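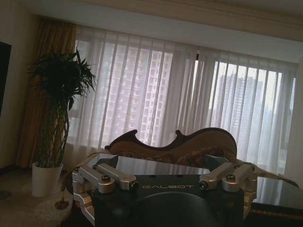

Can a robot tidy a living room by itself yet?

Parts of one, with a person in the room and a hand near the stop button. Picking up a cushion or carrying a cup is within reach on a good day. A whole room from start to finish, with the curtains and the plant and the glass all left as they were, is still a lot to ask.

Flerora Home Chores Trial
Room check before powered work, living room, Etdale
Revised in August after the first round of runs
Filled in by the room lead, comments typed up the same evening

How to mark: OK, FIX (put right before the arm is powered) or WATCH (go ahead, with a person standing by). Write a comment for anything other than OK, and please write one for OK too if you noticed something good. I read every one of them.

PART A. FLOOR AND ROUTES

A1. Route from the start point to the table is clear on both sides.
WATCH. Keep the left side slow. The potted plant is over there and the base will want to cut the corner.

A2. No small objects on the carpet along the route.
FIX. One small dark round thing near the left side. Pick it up, write down where it was, and give it back to the household afterward. Small items on the floor are a fine chore for a machine one day and I can't wait for it, but it isn't on today's list.

A3. Carpet lies flat, with no lifted edges.
OK.

A4. Loose fringe and tassels kept away from the wheels.
WATCH. There is dark fringe hanging by the left of the table. Last round we marked fringe OK in another room and then spent the lunch break with scissors. Tape it up or stay well out.

A5. Power cords off the route.
OK. Checked by hand along the wall.

PART B. FURNITURE AND SURFACES

B1. Glass surfaces identified and entered in the room map.
WATCH. Dark glass table top, very shiny. It picks up the window light, and depth readings on a surface like that can be patchy. Set the height by touch first, at the slow speed, and don't trust the first reading. I have to say that when the touch-off works it's lovely to see. The arm comes down as gently as a person setting down an egg.

B2. Table edge and trim checked for chips.
OK. Ran a gloved finger along the gold-toned trim.

B3. Carved or uneven furniture has a keep-out margin.
WATCH. The chaise has a scrolled back with curls in it, and a fingertip could get behind one. Margin set wider than for a straight-backed chair.

B4. Loose cloth on furniture is either part of the task or removed.
OK, part of the task. The beige throw on the chaise is the folding piece today. See Part D.

B5. Television and other screens protected or out of reach.
WATCH. Screen is on the left wall. Reach limit set short of it. Someone asked if we could do dusting on the screen while we were there. We could not, but put it on the wish list!

PART C. WINDOW, CURTAINS, PLANT

C1. Sheer curtains outside the working area.
WATCH. They cover the whole width of the window behind the chaise. Thin cloth moves when a door opens, and anything that moves gets treated as new. Keep the door shut during runs.

C2. Heavy drapes gathered and still.
OK. Gold drape on the left is hanging in its folds.

C3. Strong light from the window dealt with.
WATCH. Bright day outside. Face the arm along the window instead of straight at it wherever the task allows. Repeat the camera check if the sky changes.

C4. Plants moved or marked.
FIX, then OK. Tall one, twisting stems, white pot. I marked it as a column in the map from the floor up to the top leaves. The old map had only the pot, so as far as the planner knew there was free air above it. If you take one thing from this sheet, make it this line: map the whole plant.

PART D. GRIPPER AND ARM

D1. Both fingers open and close fully, no rubbing.
OK. Cycled by hand command, open to closed and back.

D2. Screws on the finger linkages are tight.
OK. Checked with the short key, both sides. Don't overdo it, they only need a nudge.

D3. Fingertips clean and not torn.
OK. Wiped before the cloth task. Any grit on the tips will pull a thread.

D4. Wrist turns upward without losing its place.
OK. Turned it toward the ceiling and back down, and the arm still knew where the table was. This used to go wrong often, so I am very pleased.

D5. Force limit set for cloth.
WATCH. The low setting lets the throw slide out and the next one up pinches too hard for my taste. Stay low and accept some drops. A dropped throw hurts no one.

D6. Stop button tested from both sides of the table.
OK. If you can't reach it without stepping over something, move.

D7. Fingers empty and wide open before anyone walks in close.
OK. Say "open" out loud, look, then walk in.

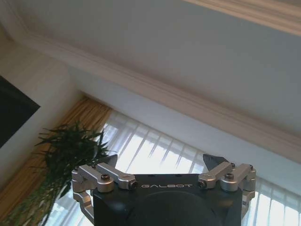

Hiwot Mersha wrote back that D7 should come before D1, and that in her view the whole sheet is too kind to the machine. She said a chore only counts as done when the person who lives there doesn't have to do it again, and that by this rule a folded throw with one corner hanging out is still a chore. She also asked for a line on how long the person standing by had to stand there. If watching takes longer than folding, she wants that on paper.

I've moved D7 up for the next printing. The standing time is a good catch and goes in as E4 below. On the corner of the throw I'm softer than she is, though I see the point, and I did refold it myself before we left.

PART E. AFTER THE RUNS

E1. Everything moved has been put back.
OK, apart from the plant label, still on the pot. Remove it at the next visit.

E2. Stops written up, with cause.
OK. Our running log now stands at 2,452 attempts across all rooms and all chores, with 248 of them stopped by the person standing by. Most stops are cloth. Cups and boxes hardly ever need one now, and that was not so when we started.

E3. Marks or scratches on furniture.
None found. Glass checked with a flashlight held low.

E4. (New) Standing time for the watcher.
Not logged today. Start next visit, use the wall clock or a phone, either is fine.

E5. Would the household let it try again?
OK. They asked for dishes. Dishes are the Wako kitchen team's list, and I have passed it along with a strong vote in favor.

Open items for the next visit
Thicker tape for fringe.
Second watcher for the folding task, if Lellusach can spare one.
Remap the plant, it will have grown.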